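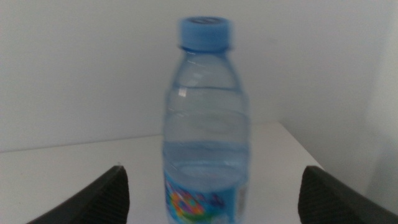
Why Did the Robot Squash the Bottle?

Picking up a bottle of water is easy for you. You reach out, close your fingers, and lift. A robot has to do the same job in small steps, and any one of them can go wrong.

This is the story of a robot arm named Pritar and a mistake it kept making in May.

What the robot was supposed to do

Pritar works in a test room at a company called Trandora. Its job was to pick up a plastic water bottle and move it to a tray. Its hand is called a gripper. It has two fingers with ridges on the inside, a little like the bottom of a sneaker. Ridges help the fingers hold on to smooth things.

The robot opens its fingers wide, moves until the bottle is between them, and then closes them. When the fingers feel the bottle push back, they are supposed to stop.

What went wrong

On one try, the fingers did not stop. They kept squeezing. The bottle folded in the middle, the cap popped off, and water ran across the table and onto the floor.

The arm had done this job 3000 times before without a spill. The engineers turned it off, mopped up, and started looking for the reason.

Finding the fault

A robot cannot feel things the way you do. It uses sensors, which are parts that measure something and send a number to the computer. Pritar has a force sensor in each finger. A force sensor measures how hard something is pushing.

The numbers on this robot go from 0 to 100. Zero means nothing is touching the finger. The computer was told to stop closing when the number got to 22.

When the engineers pressed on the left finger, the number went up. When they pressed on the right finger, the number stayed at zero. A wire inside had worn thin from bending back and forth, and it had finally broken.

The program used the lower of the 2 numbers. So the computer believed that nothing was there, and it told the fingers to keep closing.

How they fixed it

Putting in a new wire was the quick part. The engineers also changed the program. Now, if one finger feels a push and the other does not, the robot stops and turns on a yellow light. A person has to come and check it before it can move again.

Staying safe near a robot arm

A squashed bottle is only a mess. A squashed hand is a serious injury. People who work with robot arms follow rules like these:

Stay outside the line on the floor while the arm is on.
Know where the red stop button is.
Never reach between the fingers, even if the robot is standing still. It may be waiting for its next step.

Words to know

Gripper: the part of a robot that holds things.
Sensor: a part that measures something, such as light, heat, or force.
Fault: something in a machine that is broken or not working right.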